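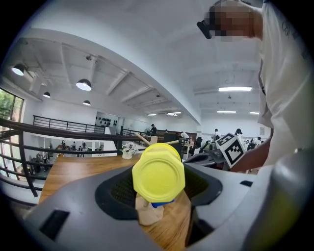 Hattori replied first, before the thread was tidied up, and said that a success rate from a hand-held gripper tells you mostly about the person holding it.

Search this site
All topics Go

Is the "no robot needed" result as good as it sounds?
Posted by Terkovgate, February 18, 2019

I've been reading up on the method where people carry a gripper about by hand, do a job with it while a camera on the tool records everything, and the recordings are then used to train a real arm. The write-up I was sent says a policy trained this way managed 42 out of 49 tries at putting a yellow hexagonal cap on a wooden peg. No arm was used at all until the testing stage.

I work with small assembly rigs and I have doubts. A person's wrist can do things my arms can't. A person also feels when a part is going on crooked and corrects it without thinking, and none of that is in the video. So how does the arm pick it up? And is 49 tries enough to believe anything? My boss wants to buy into this by July and I would like something better to tell him than "hmm".

Hattori

As I said, be careful what you're comparing. There are two claims mixed together in most of these write-ups. One is that collecting demonstrations by hand is quicker than steering an arm by remote control. I believe that one, having done both. The other is that the data is just as good once it reaches the arm, and I've seen much thinner evidence for it.

You're right about the wrist. A decent group will throw out any recording where the hand moved faster than the arm can, or went somewhere the arm can't reach. Look for how many they threw out. If the paper doesn't say, write and ask. I've had an answer to that exactly once, and it was a lot more than I'd have guessed.

On feel, the arm doesn't get it. What it gets is a view from the tool of what a part looks like when it's going on badly, and what the hand did next. Sometimes that's plenty. A chunky cap on a peg is kind to this sort of learning because you can see the trouble. Try it with a snug bearing and come back to me.

As for 49: 42 out of 49 is 86 per cent or so, but with a sample that small the real figure could easily be in the seventies, or above ninety. Fine for a first result. I wouldn't order equipment on it. Also find out whether the peg started in the same spot every time. If it was moved by a centimetre or two and the arm was always at the same height, that's a much easier test than the headline lets on.

Vikton

we tried it and it works fine. you need good lighting and more demos than you think. dont overthink it

Altthorpe

I can't agree with "works fine" when we don't know what was tried, but I'm a little less gloomy than Hattori.

The part I'd defend is the variety. With a hand tool you can walk to another table, another room, another building, and record there. With an arm bolted down you get one bench and one background, and the policy falls over when somebody moves a chair. We had an arm-collected policy that failed for a whole afternoon because the blinds were up. The hand-collected one we trained later was slower and clumsier but it didn't care about the blinds.

The bit I don't trust is the timing. The camera picture and the gripper position have to line up, and the arm has its own delay on top. Ours was badly out and we spent 3 weeks blaming the training before we measured it. After that, same data, same network, far better results. So when a group reports a number I want to know what they did about delay, and most give it a line and a half.

Terkovgate, if you can, get them to lend you the trained policy and run it on your own rig with your own parts. Use at least 2 people to score it, and decide beforehand what counts as a success. Does a cap that's on but tilted count? I've read papers where I still can't tell. If they won't lend it, that's worth passing on to your boss as well.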